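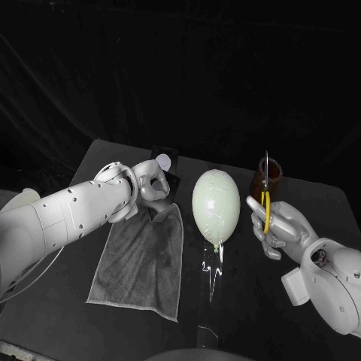
3.2 Library cards and how members carry them

Public libraries moved from paper tickets to plastic cards over a long period, and the change was uneven. In the three towns we studied, the main library in Breda was the first to stop issuing paper tickets. Flodum followed when its branch was rebuilt. Mosquera kept both systems side by side until its stock of printed tickets ran out. The records kept by the three libraries do not always use the same terms, so we use "card" for any reusable item that identifies a member at the desk and "ticket" for the older folded paper slip.

Most earlier writing on the subject treats the card as a means of recording loans. Agarwal's survey of lending desks is an exception. She asked members where they kept their cards and found that the answer was closely tied to how often they borrowed. People who kept the card in a wallet borrowed more than people who kept it in a drawer at home. She did not claim that one caused the other, and we do not claim it either. A frequent borrower has good reason to move the card into a wallet.

Our interviews support her general finding but add some detail. We spoke with 44 members, all of whom had held a card for at least a year. The sessions took place in the reading rooms, usually in the late afternoon, and each one began with the same request: to show us the card if it was at hand. Those who did not have it were asked where it was. Answers included a kitchen drawer, the glove compartment of a car, a school bag belonging to a child, and the pages of a book that had already gone back to the library.

Several members said that they carried too many cards and had begun to leave some at home. Bank cards and bus passes were kept. Store cards and library cards were the first to go. One member in Flodum had sorted her cards into two wallets and took only one of them on weekdays. She borrowed less during that period, although she still visited the branch to read the newspapers.

The look of the card also came up. The cards issued in Breda are bright yellow, and members there could usually find them quickly. In Mosquera the cards are dark, and people often took out the wrong one first. Plain, dark cards are easy to mistake for one another when only the top edge shows above a wallet pocket. A small black rectangular card, held upright between thumb and fingers, can be seen in Figure 2. Size was mentioned less often than color, but older members in all three towns said that they would like larger print on the card number.

Lost cards were a separate problem. Flodum charges 2 euros for a replacement, and the other two libraries charge nothing. We expected the charge to lead to fewer requests. Staff told us that it mainly led to longer gaps. Members who lost a card in Flodum tended to wait until they needed a particular book before they asked for a new one. Giraldo and Giraldo describe the same pattern in their study of swimming pool passes, where even a small fee was enough to put people off for a whole season.

Children's cards were handled differently again. In most families one adult carried the cards for the whole household – often in a single envelope or case. This worked well for planned visits and badly for visits after school. Breda now lets staff look up a child by name and date of birth. Mosquera does not, on the grounds that the desk is open to the room and other visitors can hear the exchange.

There are limits to what these interviews can show. We met people inside libraries, so members who had stopped coming are missing from the sample. Members over 70 were also harder to recruit in Flodum, where the branch is at the top of a steep street. Zelenak's telephone survey reached some of these people, but his questions were about opening hours and he asked only one about cards. We return to his results in Section 4, where we look at the Bisby catalog system and the option of borrowing with no card at all.

Figure 2. Small black card held upright between thumb and fingers.

Last updated: April
20 shares
2 comments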